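Funirix Introduces Ribbed Key Tray Liner for Entry Furniture and Shared Cabinets

Ambrose, 11/28/25 - Funirix, a maker of drawer inserts and small storage fittings, has added a ribbed liner for keys and other flat metal items to its Ero range of entryway storage. The Ero Key Liner is sold as a cut-to-fit sheet and as a molded insert for the Ero 20 console drawer. Both versions ship from the company's Ambrose plant starting with this release.

The liner addresses a common fault in smooth-bottomed trays. A flat key placed on a flat surface makes contact over most of its length, and the gap under its edge is too small for a fingertip. Users tend to slide the key to the wall of the tray and tip it up there, which over time scratches the tray floor and wears the corner joints. A key laid on parallel ribs rests on the crests only. The channels between them leave clearance under the blade and the bow.

Rib Profile and Material

The Ero Key Liner is extruded in a single pass from a semi-rigid plastic. The ribs run the full length of the sheet without cross members, so dust and pocket grit can be brushed out at either end. The crests are rounded. During development Funirix tested a square crest as well, but it caught the teeth of some cylinder keys when they were drawn across the grain, and the profile was dropped in August.

Sheets can be cut with household scissors along a channel and with a utility knife across the ribs. The manufacturer recommends cutting across the ribs from the back face, with the sheet held down against a straightedge. No adhesive is supplied. In drawers that are opened with force, a strip of removable mounting tape at the front edge is sufficient.

The material is colored throughout, so light scratches from key blades do not expose a different shade underneath. Colors at launch are pale green, gray and off-white. Cleaning is with warm water and dish soap. Solvent cleaners should not be used, and the sheet should not be placed in a dishwasher.

Drawer Layout

For household use, Funirix suggests laying the ribs front to back in shallow drawers and side to side in open trays. Keys should be set down at an angle to the ribs. A narrow blade lying exactly parallel to the grain may settle into a channel and lose the clearance that the profile is meant to provide. Key rings with several keys attached are better kept on hooks or in the undivided section of the Ero 20 insert.

The molded insert has three sections. The largest is ribbed and intended for single keys, the second is smooth and takes rings and fobs, and the third is a narrow slot for a pen and tags. The insert lifts out in one piece.

Shared Cabinets and Front Desks

The liner was developed in part for property offices, where spare keys are often kept loose in drawers and handed out several times a day. Grustel, a property management firm with 217 rental units, fitted an early version in the key drawers of its front office and maintenance room. Keys had previously been stored in envelopes. Grustel now keeps a single spare for each unit on the liner, sorted by building, and retains envelopes only for mailbox keys.

In a handling comparison at the Ambrose plant, 37 participants picked up a single uncut key blank from a smooth tray and from a ribbed sheet of the same size. Each participant repeated the task with the other hand. On the ribbed sheet, about 70 percent of pickups were completed without the key first being moved to the edge of the tray. Funirix has not published a corresponding figure for cut keys and plans to repeat the comparison with several common blade shapes.

The product page for the liner includes views of single keys on the ribbed surface, along with a cutting guide and a drawer measuring sheet.

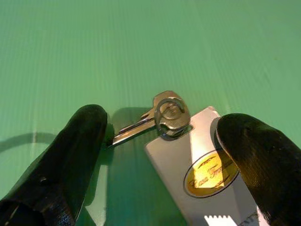 Shobha Namboodiri wrote that the ribs had made more difference in her hall drawer than she expected, but that she would like a version with a raised lip at the front, as her spare keys slide forward when the drawer is closed quickly. She added that the cutting guide should give the direction of the ribs on its first page. She had cut her first sheet the wrong way around and had to use it in a smaller drawer.

Funirix has since moved the rib direction note to the first page of the guide. A lipped version is under review for the cut-to-fit sheet. The molded insert already has a raised front edge.

Availability

The Ero Key Liner is available through furniture and hardware retailers that carry the Ero range, and directly from Funirix. Cut-to-fit sheets are sold singly or in packs of four. The molded insert is sold separately and fits all Ero 20 consoles, including those with the earlier metal drawer runners. It does not fit the Ero wall shelf, for which the cut-to-fit sheet should be used.

Retailers can request color samples and a short cut of the extrusion from the Funirix trade desk in Ambrose. Samples are sent without charge, one set per store location.

About Funirix

Funirix designs and manufactures drawer inserts, tray liners and small storage fittings for homes and offices. Its product lines include Ero entryway storage and a range of cut-to-fit liners for kitchen and utility drawers.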